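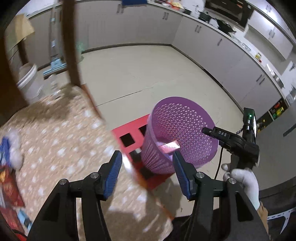
I'm going to pick a fight with the planning people, and I say this as somebody who was one for years. We keep making the planner smarter when the thing that needs work is the logging.

Last month at Flerkach we pulled 1579 demonstrations of ordinary kitchen tidying and trained the usual policy on them. It was bad. It would hover over a basket, open, close, drift off and start over. Skarphéðinn Stougaard wanted to bolt a search-based planner on top, and he had a nice design for it too (he always does). Malou Stougaard asked if anyone had checked the timestamps first. We hadn't!

So she plotted finger width against video for 60 of the episodes, and the two streams didn't line up. In plenty of them the fingers closed on the chart well before they closed on screen. We'd been teaching the poor network to shut its hand early and then blaming it for missing the packet.

The fix took 2 days. We threw out our homemade sync code, moved everything to Najjar, and added a dumb little check that refuses to save an episode when the clocks disagree. Same network, same training recipe, and the hovering mostly went away. I still don't have a clean number for that and I'm not going to make one up.

Now, I can hear the reply, because I used to give it: a good planner should cope with noisy inputs. Sure, some. But a basket full of holes tilted at an angle is already hard enough for perception, with all those little triangular holes in the plastic, and I'd like the software to spend its effort on that instead of on our sloppy bookkeeping.

What bugs me is where the hours go. Skomeneck, our planning library, has had 10 releases this year. The log viewer, Grindisside, has had one, and it still crashes if you scrub backward. Ask anybody on the team which of the two they open every morning.

I've asked for the viewer to get a real owner by November. Skarphéðinn still thinks I'm wrong about the planner, and he's writing his own post.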